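Subject: Re: [cell-ops] Gripper overtravel on the utensil task, station 3
From: Veronica Văduva
To: cell-ops list

Kuo-hua Fang wrote:
> Station 3 stopped again this afternoon on the spoon task. The finger
> came down past the commanded height, touched the table and kept
> pressing until the arm controller raised a force fault. No one was
> inside the marked area. I have power cycled the arm and it homes
> normally. May I resume the run, or do you want it held?

Please hold it. Station 3 is to remain out of service until the steps below are complete and a written release has been posted to this list. The same instruction applies to the spare arm if it is moved to that station in the meantime.

I have read the controller log for the run. Of 2,889 recorded descents, 45 ended lower than commanded, and all of them came after the fingertip pads were replaced in January. The new Dudás pads are longer than the old ones. The tool length in the Drastano configuration was not updated at the time, so the planner has been working from the wrong fingertip position. On most approaches the error was absorbed by the clearance above the blocks. On approaches beside them, where the finger goes down toward bare table, there was nothing to absorb it. 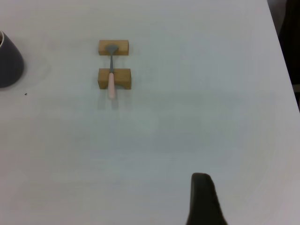
The more serious matter is the delay before the stop. The force limit should have ended the motion almost at once. According to the log, the arm continued to press for roughly 30 times the permitted interval before the fault was raised. I believe the Miten filter setting is responsible, but this has not been confirmed — Nurent support has the log and has been asked for a written answer.

Before release, the following must be done:

1. Measure the tool length with the new pads fitted and enter the value in the configuration. A second person must check the entry.
2. Restore the default filter setting and repeat the contact test against the foam block at reduced speed.
3. Inspect both pads and the finger mounts. Replace any part that shows scoring or play.
4. Run the utensil task with a raised minimum height, with one operator at the stop button throughout.

Kuo-hua, please do not clear further force faults by cycling the power. Doing so erases the short buffer that holds the joint torques, and we have lost that record for today's stop. Save the buffer first, then call me.

Any change to fingers, pads or mounts at any station should from now on be reported to this list before the arm is enabled. I will add the tool length check to the changeover sheet.

Veronica Văduva
Cell Safety and Operations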